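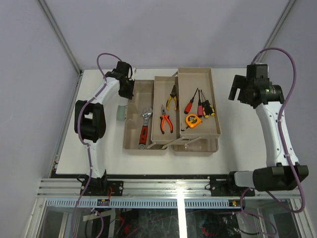
Cantilever toolbox vs. plain tote for a small kit?

hetfield_pond
Posted in Storage and Organization

I'm setting up a kit for repairs around the house. Screwdrivers, pliers, picture hooks, fuses, tape, a small level. Right now it all lives in a kitchen drawer and two coffee cans. I'm torn between a plastic box with the fold-out trays and an open tote with a handle. Budget is small and it has to fit on a closet shelf 21 inches deep. What do you use?

marl_and_clay
Fold-out, every time. You open it and the small stuff is right in front of you. With a tote everything ends up under the hammer.

oldgate77
I'd go the other way. I had two fold-out boxes and the hinge links gave out on both. Plastic links on a plastic pin don't like weight. If you keep wrenches in the top trays they sag and then the lid won't close right. A tote has no moving parts.

marl_and_clay
Wrenches go in the bottom. The trays are for screws and bits.

oldgate77
Sure, if you're the only one putting things away.

brinewell
One thing to check is how much room it needs when it's open. Mine is a Hetholm and it's fine closed, but with the trays out it takes up most of the bench. On a stepladder it's useless. I end up carrying three tools in my back pocket anyway.

hetfield_pond
Good point, hadn't thought about the ladder. Most of what I do is at a table or on the floor though.

quiet_sump
Measure the longest thing you own before buying anything. The bottom compartment on these is usually shorter inside than the label says. My level sat diagonal for a year until I bought a shorter one.

tenpenny_r
Used to sell these. The most common complaint was people picking up the box with the latch undone. Everything on the floor. Check the latch in the store, open and close it a few times.

oldgate77
Agree with that. Lekinon ones had a decent latch. Don't know if they still make them.

brinewell
They do, but the trays have fixed dividers now. I like being able to move mine.

hetfield_pond
Update: went with a fold-out box. Heavy things in the bottom, fuses and hooks up top. It fits the shelf with the handle folded down. The level doesn't fit, so that stays in the drawer.

quiet_sump
Told you about the level.

oldgate77
Let us know how the hinges look next June.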